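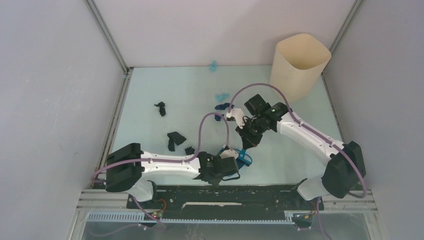
Bench Automation Group, Technical Services

Plandik tabletop cleanup package now open for trial orders

The Plandik tabletop cleanup package is available for trial orders through Bench Automation from April. The package is put together by Kullel and is meant for workshops, sewing rooms and teaching labs that want small waste picked up from a bench at the end of a run. It comes as a complete enclosed cell with two arms, wall panels, an open bin and the control software.

Our group has had a trial cell running for nearly 30 working shifts. The work in that time has been mostly fabric scraps in light blue, navy and black, spread over a pale work surface. Scraps of this kind are a fair test for two arms sharing one table. They crumple, they have no regular shape, and dark ones can lie close together, so the software has to decide where one piece ends and the next begins.

The arms use ordinary hand tools, a dustpan and a small brush, and hold them in their standard grippers. Kullel chose this over a suction head on the grounds that the tools can be replaced from any hardware store. The software treats the dustpan and the brush as separate items, each with its own grip position, and customers who want to use their own tools can teach a new grip from the control screen. Teaching a grip took our staff one afternoon the first time and a good deal less after that. 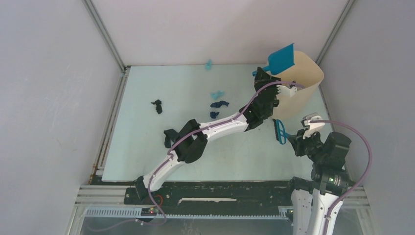
Trial cell with dustpan and brush in the grippers and fabric scraps on the table.

Cables on both arms run in flexible purple tubing along the outside of the links. Users who have worked with the earlier Bronent cell will notice the difference, as the cables there were routed inside the arm and a change meant taking covers off. The outside routing is easier to get at. It also takes up room above the wrists, and the tubing should be checked for rubbing at the start of each week.

The trial order covers the cell, delivery, setup and a half-day introduction for up to 4 people. The trial period is 200 operating hours, counted by the controller, after which the customer can buy the package, extend the trial once or send it back. Consumables are not included. Spare gripper fingers are listed separately on the order form.

A few points from our own use may help those deciding whether to order.

The bin stands on the table inside the cell, in a rear corner, and takes up space that might otherwise be used for work. Its position is set during installation. Moving it later means running the setup routine again, so it is worth settling on a layout before the installer arrives.

The wall panels are plain and light in color. Scuffs do show, and wiping them down now and then is enough. Kullel asks that posters, tape and labels be kept off the inside of the panels, as they can confuse the cameras.

Speed is modest. A person with the same dustpan and brush would clear a table sooner, and the package makes the most sense where benches are left overnight or between classes. Sites that need a clear table within minutes should look at other options – the group can advise on these.

The current software release handles dry, light material only. Liquids, metal chips and anything sharp are outside the terms of the trial. A release covering wood shavings is in testing with Panyasiri, the distributor for the package, and will be offered to trial customers at no charge when it is ready.

Trial cells are limited to two per site. Orders go through the usual equipment request form, with "Plandik trial" entered in the product field. The cell in our workshop can be viewed by appointment in the afternoon, from 2 p.m., and visitors are welcome to bring a bag of their own scraps.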